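Switching off the old mail server

2021-12-08

I was running my own mail server for eight years, and last week I turned it off. I write this down partly for myself, because in June I will surely forget why I did it, and I will be tempted to start again.

The server was a small rented machine with a mail program called Lurkance. When I began, it was a pleasure. I had my own domain, my own addresses, and a filter that I trained by hand in the evenings. The company that rented me the machine, Pearce, was cheap and they answered quickly when I had a problem. I learned more about DNS from that machine than from any course.

The trouble came slowly. First one large provider began to put my letters in the spam folder. I set up all the records which one is supposed to set up, and I tested them with every tool I could find. Everything was green. My letters still went to spam. Then another provider began to refuse them completely, with an error message that had a link to a form, and the form asked me for a business name. I have no business. I wrote "private person" and never got an answer.

In the autumn I missed a message from my dentist and, what was worse, a person waited two weeks for a reply that I had already sent. He thought that I was angry with him.
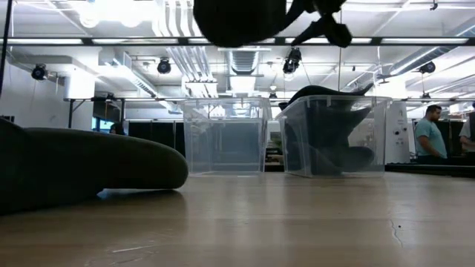
Toivo Valtonen wrote to me, when I mentioned my plan on the mailing list, that I was giving up too early. In his opinion the address range at Pearce has a bad reputation, and I should only move the same setup to a different network and wait about 20 days before sending anything important. He has done this himself and his mail arrives. He also wrote that if all of us go to the big companies, then the small servers will be treated even worse than now.

I agree with the last part, and it makes me a little ashamed. But I did not want to move everything and then wait again to see if strangers accept me.

So I took a paid account at Mesix. It costs 3 euros in a month and I can keep my domain. Moving the old mail took one evening and most of the night. The folders with Finnish letters in their names came over broken and I had to rename them by hand. My calendar did not come over at all, so it lives now in Druletti, where I can at least export it as a plain file.

I kept the backup of the old server on two disks. The configuration files are there too, with all my comments in them. Some of the comments are quite rude about the spam filter.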